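Rim (container)

The rim of a container is the upper margin of its wall, including any thickened, rolled or flared part that surrounds the mouth. In open-mouthed vessels such as cups, jars, beakers and tubs, the rim stiffens the wall, provides a surface for a lid, and controls how liquid leaves the vessel when it is tipped. The innermost line of the rim is called the inner lip, and the outermost the outer lip. The flat or rounded surface between them is the land.

Terminology

Usage differs between trades. Potters commonly use "lip" for the whole margin, while makers of molded plastic containers reserve "lip" for the outer edge and call the rest of the margin the "finish," a word taken from glass bottle making. In catalogs of household goods, "mouth" refers to the opening and is given as an inside diameter. A container is described as open-mouthed when the opening is nearly as wide as the body below it.

Form

Rims are grouped by profile. A plain rim is a continuation of the wall with no change in thickness. A beaded rim ends in a rounded roll. A stepped rim is made up of concentric bands at different heights, so that a smaller opening sits within a wider outer edge. Stepped rims are found on containers meant to hold an inner lid or a liner, and the step keeps the inserted part from sliding down into the body.

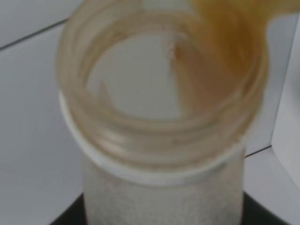 Thickness is set by the material and by the load the rim has to carry. Thin sheet materials are nearly always rolled, as a cut edge would bend and could injure the hand. Cast and molded materials can be made thick without rolling. In translucent materials a thick rim looks darker than the wall, since light passes through more of the material, and curved bands show pale lines where they reflect a nearby light source.

Measurement

Three dimensions are normally given: outside diameter, inside diameter and land width. Land width is half the difference between the two diameters. A tub with an outside diameter of 185 mm and a land width of 8 mm has an inside diameter of 169 mm. Roundness is checked by taking the outside diameter in two directions at right angles. Under the Derkent scheme for household tubs, the two readings may not differ by more than 2 mm.

The Lumbao survey of kitchen and workshop containers, closed in November, recorded 2,809 rims by profile. Beaded rims were the largest group and plain rims the second. Stepped rims were divided into single-step and multiple-step types, a division also used in the Deller catalog. The Esier catalog lists all stepped rims together under "lidded ware."

Wear and care

Wear appears first on the outer lip, where stacked containers touch. Inner steps collect residue in the corner between the step and the wall and are cleaned with a narrow brush. Abrasive pads dull translucent rims and leave fine scratches that hold stains. Chips in rigid rims tend to spread under the pressure of a tight lid. A chipped container is usually kept for dry storage with the lid left off.

See also: Beading (metalwork); Closure; Flange; Lid; Spout

Page last edited 14 May 2022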